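人工大理石・天然大理石カウンターの手入れと補修の要点
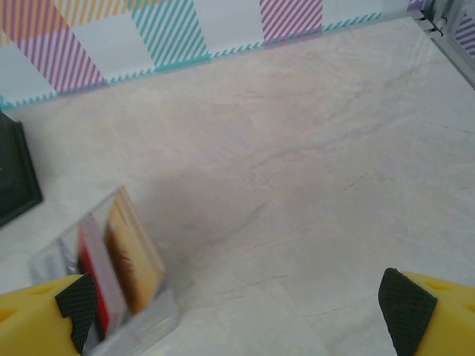

灰色の細い筋が入った白い天板

石目調の天板は、見た目が似ていても素材によって手入れの条件が大きく異なる。天然大理石、人造大理石(アクリル系・ポリエステル系)、クォーツ、メラミン化粧板の四種を前提に、日常清掃、しみ抜き、傷の補修、熱対策をまとめる。

素材の見分け方
まず天板の裏面か小口を確認する。天然石は裏面が粗い切断面のままで、模様が厚み方向に続く。アクリル系は小口まで均一な樹脂で、触れたときの冷たさが石より弱い。メラミン化粧板は小口に基材との境目が出る。判断できない場合は、引き渡し書類か施工店の仕様書で型番を調べる。
酸を垂らして発泡を見る方法は、天然大理石であれば確実に艶が失われる。行う場合は裏面の隠れる位置に限る。

日常清掃
1 乾いた布またはブラシで砂や粉を先に除く。粒子を残して拭くと研磨と同じ結果になる。
2 中性洗剤をぬるま湯で100倍に薄め、固く絞ったマイクロファイバー布で拭く。
3 水拭きを二回行い、洗剤分を残さない。
4 乾拭きで仕上げる。水滴の跡は水道水のミネラル分で、乾いてからでは取りにくい。
クリームクレンザーはアクリル系の艶消し仕上げに限り使用できる。鏡面仕上げには使わない。天然大理石には酢、クエン酸、レモン汁、酸性の浴室用洗剤をいずれも使わない。塩素系漂白剤は変色の原因となるため、原液での使用を避ける。

しみ抜き
油じみと色素じみでは薬剤が異なる。
油じみ(天然石):重曹を水で練り、ヨーグルト程度の固さにして厚さ5ミリほどに盛る。ラップで覆い、縁をテープで留め、12時間置く。ラップを外して完全に乾かしてから、樹脂製のへらで除去する。一回で消えない場合は同じ手順を繰り返す。
色素じみ(コーヒー、紅茶、赤ワイン):濃度3パーセントの過酸化水素水を含ませた白い紙を当て、同様に覆う。濃色の石は脱色することがあるため、目立たない位置で試す。
さび跡:市販のさび取り剤は酸性のものが多く、大理石には不適である。中性のチオグリコール酸系を選び、換気のうえ手袋を着用する。
アクリル系は吸水がほとんどなく、しみに見えるものの多くは表面の付着物である。メラミンスポンジを水で湿らせ、力を入れずに円を描いて落とす。ただし艶が変わるため、鏡面仕上げでは避ける。

傷の補修(アクリル系の艶消し仕上げ)
耐水ペーパーは400番、800番、1200番の順に使う。番手を飛ばすと前の番手の研ぎ目が残る。当て木にはゴム製のものを用い、傷だけを狙わず手のひら二枚分ほどの範囲をならす。各番手の終わりに水で流し、研ぎかすを除く。最後にナイロンたわしで周囲と艶を合わせる。
深さが1ミリを超える傷は研磨だけで消そうとしない。天板がくぼみ、水がたまる。同色の接着剤で埋めてから平らに削る。
Tirmontの補修キットは白系三色が入っており、混色で近い色を作れる。硬化後はわずかに黄みが出るため、目標より一段白く調合しておくとよい。Nukdenの充填剤は硬化が速く、小さな欠けに向くが、可使時間が短いので一度に練る量は小指の先ほどにとどめる。

メラミン化粧板の傷は研磨できない。表層が薄く、柄まで削れる。補修用クレヨンを温めて埋め、はみ出しを樹脂へらで切り取る。

熱対策
アクリル系に火から下ろした鍋を直接置くと、白化や膨れが生じることがある。鍋敷きは脚付きのものが望ましい。布の鍋敷きは熱が抜けず、長時間では効果が落ちる。卓上調理器は天板との間に空間を取り、継ぎ目の真上を避けて置く。
天然石も急な温度差で割れることがある。シンクの切り欠きの角は応力が集中しやすく、ひびの多くはここから始まる。角から延びる線を見つけたら、爪を直角に滑らせる。引っかかれば段差があり、ひびの疑いが強い。引っかからなければ石の筋である可能性が高い。判断に迷うときは線の両端に鉛筆で小さく印を付け、ひと月後に長さを比べる。

撥水剤の塗布(天然石のみ)
水を数滴落とし、10分で色が濃くなれば塗り直しの時期である。浸透型を選び、前日から天板を乾かしておく。
・塗布量は製品の表示に従う
・むらなく塗り、表示時間を置いて余剰分を必ず拭き取る
・二回目は一回目の乾燥後
・24時間は水を使わない
拭き残しは白い膜になる。同じ薬剤を少量含ませた布でこすると再び溶け、拭き取れる。Głowackiの浸透剤は溶剤系で臭いが強く、窓を開けられる季節に作業したほうがよい。Skerkachの水性品は臭いが少ない代わりに乾燥が遅く、11月以降は室温を15度以上に保つ必要がある。

目地とシーリング
壁との取り合いのシーリングは、黒ずみが表面だけなら塩素系のジェルを綿棒で塗り、10分後に流す。天然石側は必ず養生テープで保護する。内部まで黒い場合は打ち替えとなる。古い材をカッターで切り取り、アルコールで脱脂し、石材用と明記された変成シリコーンを使う。一般のシリコーンは油分が石にしみ込み、縁に沿って濡れたような色が残る。

最終更新 2021年6月13日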